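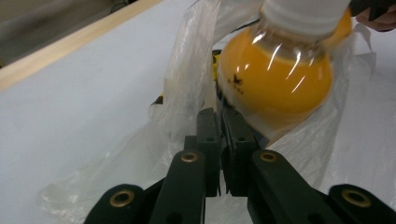
*A clear bottle of orange-yellow liquid.*

**Evitberg Creamery adds Sea Buckthorn & Honey to its frozen yogurt line**

05/05/2025

Evitberg Creamery is adding a new flavor to its range of small-batch frozen yogurt. Sea Buckthorn & Honey goes on sale today at both Evitberg shops and through the company's online store. It is sold in pints and in single-serve cups.

The flavor is named Fleltus, after the hill farm where the berries are grown. Evitberg has bought plums and black currants from the farm for years, and this is the first time it has used the farm's sea buckthorn. The berries are picked in August, frozen on the branch and shaken loose the next day. They are then pressed and strained twice to take out the seeds and most of the skin.

Sea buckthorn is very sour when eaten plain. The recipe balances it with linden honey and a small amount of vanilla. The base is the same whole-milk yogurt used in the rest of the range, with no added colors.

"We wanted a fruit that could stand up to the yogurt," said Ilse Tiedemann, who runs the Evitberg kitchen. "Our first batches used too much honey and you lost the berry. We made 40 test batches before we settled on this one. People who like lemon sorbet will probably like it. People who want something sweet should get the plum."

The finished flavor was served at a tasting in the Prado Street shop. Of the guests who filled out a card, 94 said they would buy a pint. Comments from the cards led to one late change, a thin ribbon of honey that is now folded in by hand before the pints are filled.

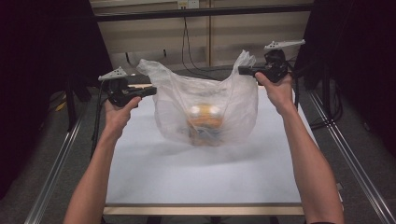
Pints keep for up to 3 months in a home freezer. Evitberg suggests leaving the pint on the counter for a few minutes before scooping, as the honey ribbon gets firm when it is very cold. It goes well with plain butter cookies or a slice of poppy seed cake.

The label was drawn by Kerstin Mühlbauer, who has also designed the labels for the plum and black currant pints. It shows a single branch of berries on a gray background.

Shops and cafes that carry Evitberg can add the flavor to their regular order starting with the next delivery. The minimum is 2 cases, and cases can be mixed with other flavors. Wholesale deliveries are handled by Astero Cold Freight, and order cutoffs have not changed.

**Allergens:** Contains milk. Made in a kitchen that also handles almonds, hazelnuts and wheat.

**About Evitberg Creamery**

Evitberg Creamery makes frozen yogurt, cultured butter and fresh cheese. The company is owned by Ilse Tiedemann and Henrik Baumgart.

**Press and samples:** Henrik Baumgart, Evitberg Creamery, Prado Street shop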